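From: Allberg workshop list
Date: Jan 15, 2021
Subject: Re: [shop-floor] hoses again

> We still push all our vacuum hose couplings together by hand at
> Molbridge, 1151 of them last September. Has anyone seen a machine
> that could take over? Kofler told us to wait. I'd settle for one
> that gets the easy sizes right.

I'd love to be able to say yes! I think we're closer than Kofler lets on, and I've gotten pretty excited about this kind of job lately (my coworkers at Clikico would say too excited). Hose is a wonderful test. It bends, it sags, it twists when you squeeze it, and your hands correct for all of that while you're thinking about lunch.

We ran a small tryout of our own with one arm and a fixed clamp. It made 13 good joins out of 68, and I was still grinning on the drive home. Most of the misses were crooked starts, where the coupling caught the rim and the whole hose buckled. Two arms make far more sense to me, with one for each end, the way a person does it.

Two arms on corrugated hose, white coupling on the left-hand piece in all three:

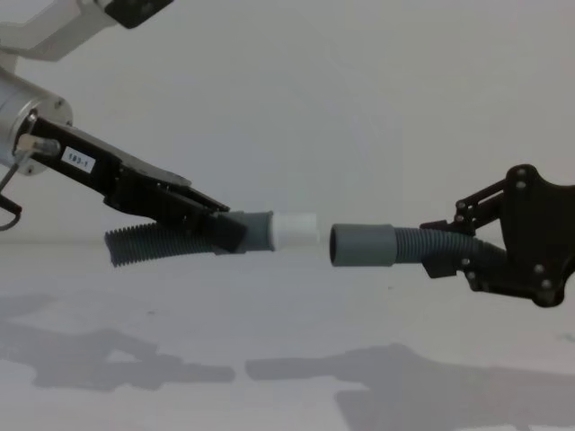
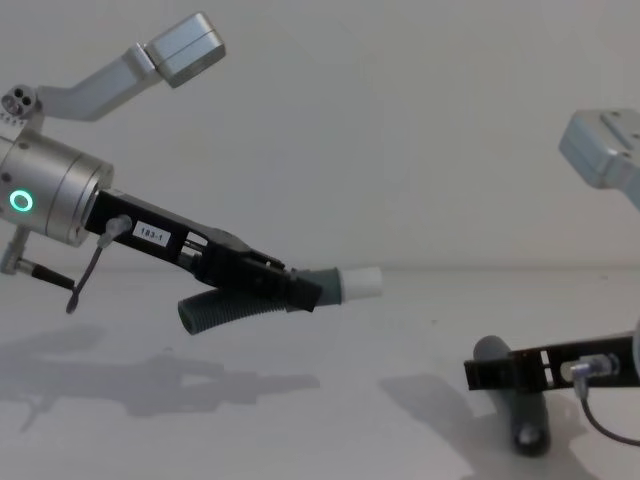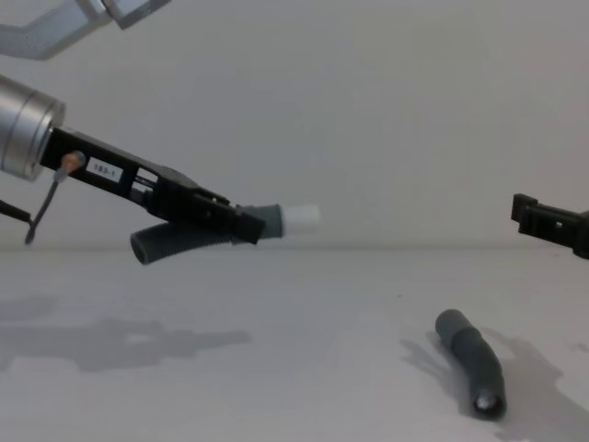 For your easy sizes, I'd start by measuring how much the cuffs vary from batch to batch. Ours were off by 2 millimeters, and that alone ruined a whole afternoon. Would you be willing to mail me a handful of your worst ones? I'll pay the postage, and I'll post the numbers to the list, good or bad.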